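Monday, late

Rotten afternoon at Bredach, and I want to get it down before I start remembering it as funnier than it was. We had the egg task up again, eggs and a plate and both arms live, and the right arm had done 7 good runs in a row before lunch. Seven! I even messaged the Bronunbridge people to say so (mistake).

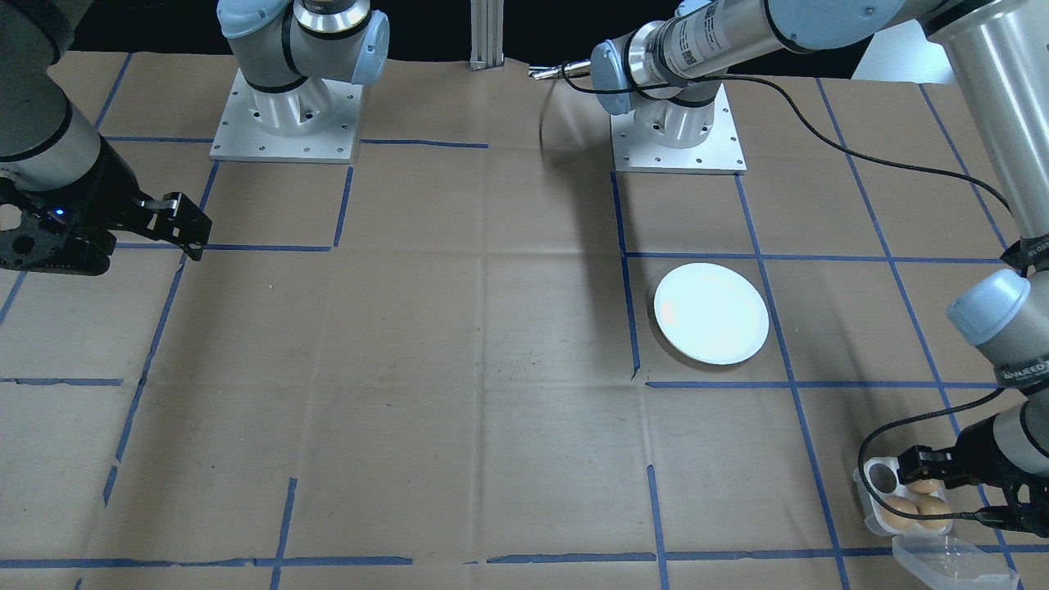 Then on run 8 the grip force just climbed. The log says it went from 2 newtons to 5 in one step, no ramp, and the arm carried on as if all was well. The limit I set on Friday was gone – wiped when the Ziltwood update restarted the controller, and there was no warning on the screen at all. I hit the red button and said a word I won't write here.

What bothers me is that I was leaning in to straighten the tape maybe a minute earlier. With the power on. I know better than that, and I've told other people off for the same thing!
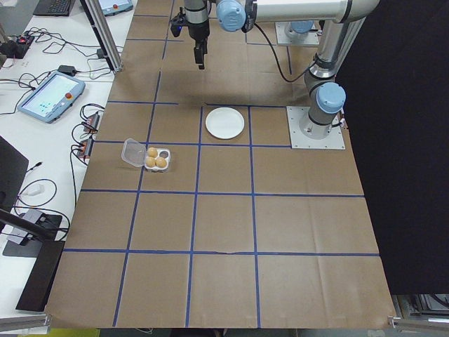 So the new rule is that we read the limits back off the pendant after every restart, out loud if we have to, and hands stay off the paper until both arms are stopped. I've sent 900 lines of log to Ambaye and asked why a safety setting can disappear like that. No answer yet. Tomorrow I'll run it slow with no eggs and watch the numbers. My shoulders ache and I still haven't eaten.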